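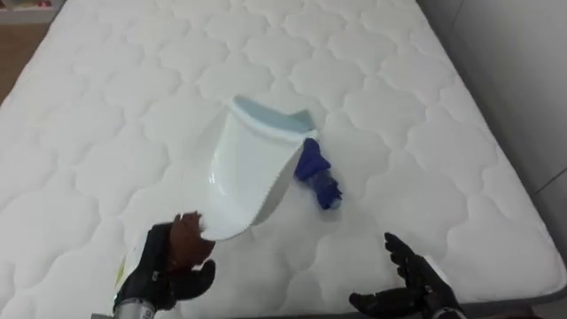
Removing a Liquid Stain from a Quilted Mattress

Quilted tops hold liquid in the stitch lines. Treat the stain with as little water as possible and work it one panel at a time.

Strip the bed and wash the linens separately. Mix one part white vinegar with 10 parts cold water in a spray bottle. Blot the stain with a dry cotton cloth before spraying. Do not rub - rubbing pushes the stain into the padding.

Spray lightly, wait 10 minutes, and blot again, following the grooves. Repeat until the cloth comes up clean.

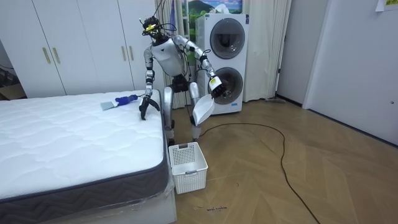 Ludbridge Household Notes, No. 17

Cover the damp area with baking soda, up to the edge of the mark and slightly past it. Leave it for at least 6 hours with a window open. Vacuum with the upholstery head, then go over the stitching with the crevice tool.

Old protein stains (blood, sweat) need an enzyme cleaner in place of vinegar. Do not use both on the same day. Test the cleaner on a side panel first.

Memory foam dries slowly. Dela Osei recommends a fan set on low and aimed across the surface - a hair dryer can damage the foam. Leave the bed unmade until a paper towel pressed into the grooves stays dry.

Covers marked 100% cotton can be washed cold if they unzip. Line dry them to limit shrinkage.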